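Opinion | Automation and Work

What an open day should let you measure

Last updated: June 22, 2026

I went to the Preneck open day at Zonthorpe expecting arms behind glass and a looped video. There was an arm, and it did move parts from one tray to another. The exhibit worth the journey was at the back, where people sort whiteboard markers by hand to produce the recordings from which a controller is later trained.

The task is dull by design. Markers and caps have to be brought together and put away by colour. Both wrists carry bands of printed square codes, so that the position of each hand can be recovered from the pictures. There is no special tooling. The table is speckled and the organiser is the sort found in any office.
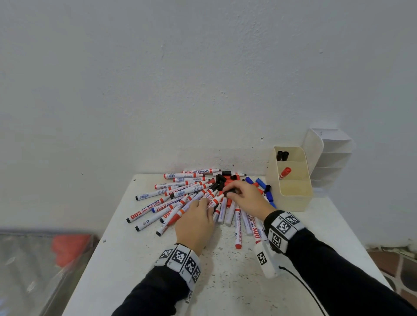 Why record people at all, when the arm could be driven by remote control? A person using bare hands works faster and keeps the sense of touch, and the record therefore holds the small corrections that a remote operator tends to lose.

I accept that argument as far as it goes. My complaint is with how such work is shown to visitors. The handout from Preneck gave 3250 recordings as the size of the collection and said almost nothing else. A total of that kind tells an engineer very little. I would want to know how many were rejected and on what grounds, how many people took part, and how often the starting layout was changed. Hülya Duman, who led our group, answered the first point when asked: 914 had been set aside, mostly for wrist codes turned out of view. That figure was more useful than the whole handout, and it should have been printed in it.

The second omission was the time per cycle. Capping a marker looks trivial until one watches the hands. The left holds the barrel with the tip outward while the right goes off to do something else, and the two jobs overlap. Any controller that treats them as separate steps in a queue will be slow, and a visitor with a stopwatch could see why.
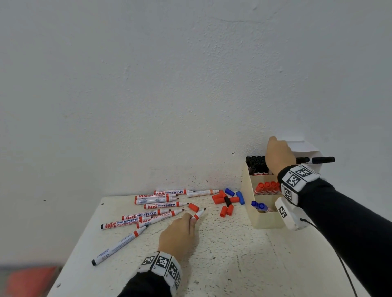
Nevzat Kurtuluş disagreed with me on this over tea, saying that cycle time is the wrong thing to show at such an early stage, as visitors would compare it with a packing line and go home with a false idea of both. He would publish the failures by type and leave speed until October, when the second round of trials is due.

He has a point about the packing line. I still think the number should be given, with its conditions stated. Visitors to an open day of this sort are mostly buyers, teachers and people from nearby works – they can cope with a caveat. What they cannot do is judge a method from a demonstration in which only the good run is shown. The arm at the front, a Karaca unit, ran the same 23 moves all afternoon from the same start position. It did not miss, and I learned nothing from it.

The marker table was better because the starting state was untidy. Caps and barrels lie at odd angles, labels face any way they like, and the organiser gets crowded as it fills. A blue cap has to be held close to others of its kind without disturbing them. These are the conditions that break a fixed program, and they cost almost nothing to set up.

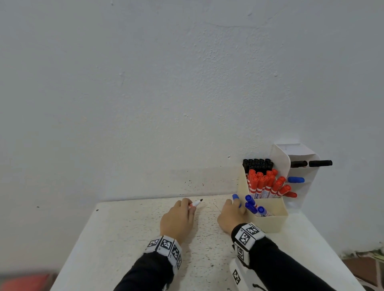

Would a simpler object have done as well? Plain blocks would be easier to track, but they have no cap to fit and no right way round, so most of the difficulty would go with them.

My suggestion for the next open day is modest. Put the recording table at the front and the Karaca arm at the back. Print the rejected count beside the total. Let visitors choose the starting layout, and leave the result on display whatever it is. Preneck has the material for a good technical demonstration and is at present using it as a side exhibit.

We use cookies to remember your reading preferences. Accept | Manage settings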